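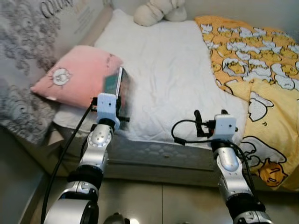
Montar dois braços para trabalhar em cima de uma cama dá mais serviço na parte de cabos e de altura do que na parte de programação. O conjunto deste tutorial usa um par de braços Dilto, a placa controladora Drundier e o programa Praltar para gravar e repetir movimentos. A tarefa é esticar um edredom e retirar o que ficou solto sobre o colchão. Com a garra esquerda segurando o celular junto do travesseiro rosa e a direita aberta, dá para ver o caminho que recomendo para os cabos: o esquerdo desce por fora do braço e o direito faz uma curva para o lado antes de voltar a descer. Essa curva é a folga que o punho precisa para girar. Quem já fez a montagem básica pode pular a primeira parte.

O que é preciso ter

Dois braços já montados e testados em separado
Placa controladora com saída para os dois braços
Base pesada, com rodízios que travem
Computador com o Praltar instalado
Abraçadeiras de velcro
Botão de emergência com fio, ao alcance da mão
Um edredom leve e uma cama encostada na parede

Não use abraçadeira de nylon nos trechos que se mexem. Ela marca a capa do cabo e, com o tempo, corta.

1. Posicionar a base

Coloque a base ao lado da cama, de frente para o meio do trecho que vai ser arrumado. Trave os rodízios e empurre com a mão. Em piso cerâmico liso a base escorrega mesmo travada, e nesse caso convém pôr uma manta de borracha debaixo dela.

Leve os dois braços à frente com os motores desligados. As garras têm que chegar à superfície do colchão e também à parte do edredom que fica pendurada, abaixo da beirada. Se só alcançarem a parte de cima, a base está alta demais. Faça o ajuste agora, pois mudar a altura depois invalida todas as posições gravadas.

Marque o lugar da base no chão com fita crepe. Eu marco também a posição dos pés da cama.

2. Passar os cabos

Comece pelo punho. Dobre o cotovelo a 90 graus e gire o punho até o fim de curso, para um lado e para o outro. O cabo não pode esticar em nenhum dos dois extremos. Prenda o primeiro velcro no segmento do antebraço, abaixo do anel preto da junta, e nunca em cima do anel.

No braço direito deixei a alça mais aberta. Ela passa longe dos dedos, mas pode enroscar na barra do edredom se ficar comprida demais. Faça o teste com o tecido no lugar: movimento livre no ar não mostra esse problema.

Identifique as duas pontas de cada cabo. Na Drundier os conectores dos dois lados são iguais, e trocar um pelo outro faz o braço errado responder.

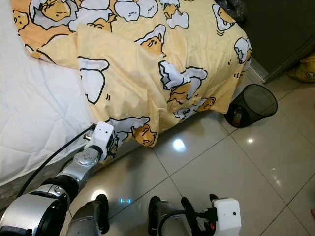 Um leitor comentou, na primeira versão desta página, que seria mais simples prender o edredom por cima, no meio do colchão, e arrastar. Segundo ele, a garra teria mais tecido para agarrar e não seria preciso descer os braços até a parte pendurada. Testei desse jeito. Funciona com lençol, que é fino e corre fácil. Com edredom, o enchimento embola entre os dedos e a dobra vai junto, então o tecido anda e continua amassado. Pela borda o resultado foi melhor, e mantive a borda no procedimento.

3. Ajustar a força e a velocidade

Abra o Praltar e entre na tela de limites. Os valores de fábrica servem para peças rígidas e são altos para tecido.

Para a primeira sessão:

Velocidade: até 100 mm/s
Força da garra: nível 4
Parada por resistência: ligada nos dois braços
Retorno automático: desligado

O retorno automático precisa mesmo ficar desligado. Se o braço parar com o edredom preso e tentar voltar sozinho para a posição de descanso, ele puxa tudo junto e pode arrastar a base.

Confira a força com a mão antes de usar o tecido. Feche a garra numa ponta do edredom e puxe devagar. O tecido deve resistir a um puxão leve e soltar num puxão firme. Se não solta, baixe um nível.

Objetos pequenos pedem ajuste à parte. Para celular, salve um perfil separado com força menor e confira se os dedos não encostam nos botões laterais. Treine primeiro com um aparelho velho e desligado.

4. Gravar as posições

O movimento completo usa sete posições por braço:

Descanso
Aproximação alta
Aproximação baixa
Contato
Garra fechada
Puxada
Soltura

Grave uma de cada vez, levando o braço com a mão no modo livre. A mais delicada é o contato. A caixa branca do punho é mais larga que os dedos e encosta na lateral do colchão antes deles quando o braço entra reto. Incline o punho para que os dedos cheguem primeiro.
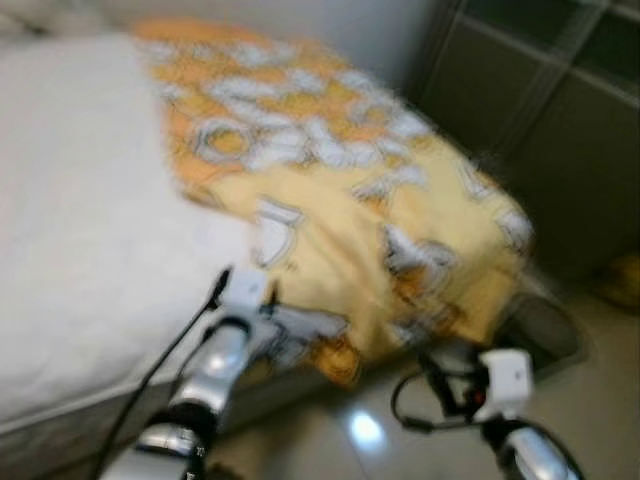
Os dois braços voltados para a dobra do edredom que cai pela beirada.

Na puxada, o braço sobe um pouco antes de ir para o lado. Se for direto para o lado, o edredom raspa na quina do colchão e a resistência dispara a parada. Grave a subida como parte da mesma posição, com um ponto intermediário, para não criar uma pausa no meio.

Depois de gravar, repita a sequência sem tecido, com um braço só. Em seguida o outro. Os dois juntos ficam para o fim, com a mão perto do botão de emergência.

5. Sincronizar os dois braços

No Praltar, a sincronização se faz por espera: um braço só passa para a próxima posição quando o outro avisa que terminou. Coloque uma espera depois de "Garra fechada" e outra depois de "Puxada". Mais que isso deixa o movimento truncado.

Um lado segura perto do canto da cama e o outro trabalha na barra. Não ponha os dois para puxar ao mesmo tempo em sentidos opostos. O tecido estica e salta de uma das garras, em geral da que pegou menos pano. 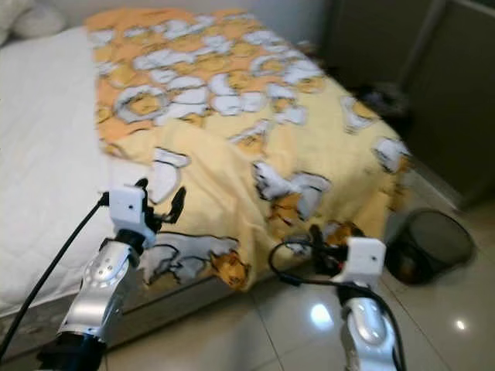

Garra esquerda na altura do canto da frente, direita voltada para a barra.

Deixe livre o chão do lado em que o edredom desce. Um cesto de lixo ao pé da cama entra fácil no caminho do braço direito quando o cotovelo abre. Se não der para mudar o cesto de lugar, limite a abertura desse cotovelo na tela de limites.

6. Problemas comuns

A garra fecha e não pega nada. A posição de contato está alta. Desça o braço e grave de novo, sem mexer nas outras.

O braço para no meio da puxada. Veja se o tecido prendeu debaixo do colchão. Se estiver solto, o limite de resistência está baixo demais para o peso do edredom.

O braço perde posição depois de algumas repetições. Olhe o velcro do antebraço. Quando ele escorrega, o cabo fica curto e segura o punho.

Um braço atrasa em relação ao outro. Confira se as duas juntas da base têm a mesma aceleração. No meu caso, a atualização de fevereiro do Praltar voltou a do lado esquerdo para o valor de fábrica e tive que acertar à mão.

A garra solta antes da hora. Reflexo forte no piso atrapalha quem usa sensor óptico de chão para referência. Baixe a luz do teto ou desligue esse sensor. Os suportes da Haverford aceitam uma aba que resolve, mas a aba é vendida à parte.

Antes de desligar, leve os dois braços ao descanso pelo programa e só então corte a energia. Os Dilto não têm freio no ombro e caem devagar quando ficam sem alimentação. Guarde uma cópia do arquivo de posições com o nome do edredom usado, já que outro mais grosso vai pedir contato e força diferentes.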